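Trumlow – Guia de montagem da caixa-presente
Seção 3: Arrumação dos artigos de cabelo e cuidado pessoal

Esta seção vale para a caixa rígida com tampa articulada (ref. 886). Para a caixa de gaveta Roklow, consulte a seção seguinte.

Antes de começar

Trabalhe sobre uma bancada lisa, limpa e seca. Pedra e vidro servem bem, mas riscam o plástico translúcido: não arraste as presilhas. Separe de antemão tudo o que vai entrar na caixa e deixe os potes e tubos que ficam de fora a um lado, com as tampas fechadas.

Material
Caixa com tampa
Presilhas tipo piranha
Caixinha do acessório
Sabonete redondo com rótulo
Elástico de tecido
Papel de seda Britwood, 27 cm de largura

Passos

1. Abra a tampa até ficar na vertical. Não force além desse ponto.

2. Passe um pano seco no fundo e nos cantos.

3. Forre o fundo com uma folha de papel de seda, se o pedido incluir forro. O papel não deve subir pelas laterais.

4. Segure cada presilha pelo corpo, nunca pelos dentes nem pelo enfeite. Confira se a mola fecha por igual.

5. Coloque a primeira presilha do lado esquerdo, em pé ou deitada conforme a altura da caixa.

6. Encoste a caixinha retangular no lado direito, com a frente voltada para cima.

7. Deixe para o fim a presilha com enfeite, o sabonete e o elástico de tecido. Mantenha-os na bancada, perto da caixa, até acertar a posição dos demais.

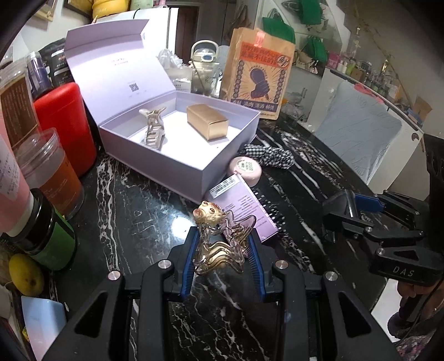
Fig. 3 – Caixa aberta com a presilha prateada à esquerda e a caixinha dourada à direita; a presilha âmbar e rosa ainda está fora.

8. Acomode as peças restantes sem apertar. Se a tampa não descer sozinha, retire uma peça e refaça a partir do passo 5.

9. Feche a tampa com as duas mãos e cole o lacre.

CUIDADO: presilhas de plástico translúcido podem trincar sob pressão. Não empilhe mais de 3 caixas fechadas.

Nota: sabonetes perfumados mancham tecido claro. Use o saquinho Akbulut quando o elástico for na mesma caixa – ele comporta até 100 g.

Nota: as etiquetas com código de barras ficam na embalagem individual do produto. Não as transfira para a tampa.

Revisão do texto: Everaldo Queiroz, 28 dez. 2018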